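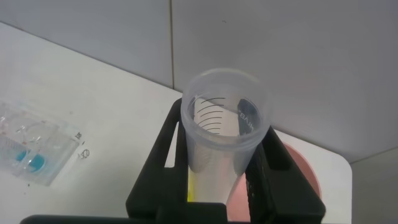 Gripper squashes plastic cups, how do I get it to stop closing in time?

Hi all! I'm building a small arm in the shared workshop and I've got it to where it can pick up a plastic measuring cup and hold it upright (so happy about that!). Trouble is, the cup is see-through and pretty flimsy, and if I close the fingers all the way it bends in at the rim. If I back off, it slides down when the arm lifts. I've been typing in a closing position by hand and it works until I swap to another cup. The fingers are hard black plates, no padding. Is there a cheap way to do this without a force sensor?
Posted by susurcombe, Oct 4, 2019

Hallis
Put something grippy on the fingers first! I stuck thin silicone sheet on mine and could close a lot less and still lift. Then watch the motor current while it closes, if your servo reports it. I close in small steps and stop when the current stays up for 3 readings in a row. One reading is no good, you get a spike every time the motor starts moving (that one cost me a whole evening and a few cups). Also try grabbing lower down if your cup tapers, mine was much stiffer there than near the rim.

jelham_shed
just use thicker cups

Pacheco
What Hallis said about current, but slow the close way down too. At full speed mine had already crushed the cup by the time the code noticed. And test with water in it, 2 or 3 fills, over a tray. An empty cup will fool you.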